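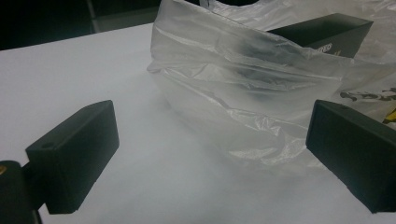 right. plastic bag thread, as promised to about 75 of you who asked (it was 2 of you, Sabina and Gitau, hello)

the subject is carrier bags and how to stop them eating your kitchen. I have Views

background: we moved in October and I found bags inside bags inside bags in the cupboard under the sink. bread bags, takeaway bags, the thin crinkly sort from the fruit stall. all coming with us apparently. paid a man with a van to move bags

Mahfuz says just chuck them. Mahfuz also comes round and asks have you got a bag

so. step one is get everything out on a table. clear table, pale if you've got it, you'd be amazed what hides in a clear bag on a dark worktop. receipts. onion skin. a single earring once, still don't know whose

one bag at a time, hand in, feel down to the corners. then turn it upside down over the table and give it a shake. do NOT do this over the sink, I lost a key that way

sticky ones go in a separate heap. anything that's had raw meat or fish in it goes straight in the bin, not up for discussion

holes: hold it up to the window. small hole = still fine for shoes. big hole = out. handle gone = out, unless you're Timothée, who ties the stump in a knot and carries on

washing them. I do it if it's a good thick one. bowl of warm water, drop of washing up liquid, swish, inside out, swish again, peg it over the bath. takes ages to dry in the folds. turn it back the other way after an hour or you'll get that smell

don't put them away damp. just dont

folding, people get very heated about folding. I did the little triangles for 8 weeks. lovely. looked like a samosa shop. then I needed a bag in a hurry with a dripping umbrella in one hand and had to unpick a triangle with my teeth

what I do now is flatten from the bottom up so the air goes out the top, fold longways into a strip, roll it loosley round two fingers, tuck the end in. done. not pretty

if you go from the top down you trap the air and it just sits there puffed up at you like a jellyfish. bottom up!!

where they live: an old Floveck tissue box, the tall kind, on the shelf by the back door. when the box is full, that's it, no more bags. this is the only rule that's ever worked in this house

had one of those Giliva dispenser tubes on the wall before. fine until someone stuffs it, then the hole at the bottom blocks and you're yanking and the whole thing comes off the plaster. ask me about the plaster

Moushumi keeps hers in an empty squash bottle with the bottom cut off, same idea, didn't cost anything. tape the cut edge though it's sharp

ok now using them up as well as storing them, because the box fills whatever you do

small thin ones: bathroom bin liners, wet swimming stuff, paintbrush wrapped up overnight so it doesn't go hard. that last one is brilliant, did the whole hall with the same brush

the ones with printing on I keep for taking things round to people. a bag that says THANK YOU is half a card already

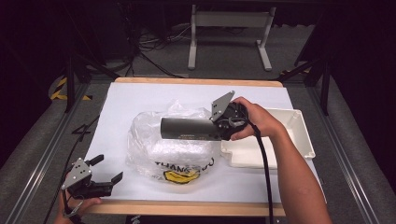

Do the printed ones need keeping apart from the plain ones?

Only if you care which one comes out of the box first. I roll them print side out so I can see what's what, and they all go in together.

more uses: round the inside of a damp wellie, over a bike saddle, packing for breakables if you scrunch them up fairly loose. mugs came through the move in those, no casualties. the gravy boat was in newspaper and we don't talk about the gravy boat

not for: anything hot, storing bread longer than a day (sweats), anywhere little kids can get at them. ours is on the high shelf for that reason

leftovers that are past it, the big Sheikh supermarket takes soft plastic, box by the trolleys. needs to be clean and empty. the Vistora one near me stopped doing it so check before you lug it all over there

Gitau just messaged asking about bin bags. seperate thread. different animal

kettle's on, will do tupperware lids at the weekend if I can face it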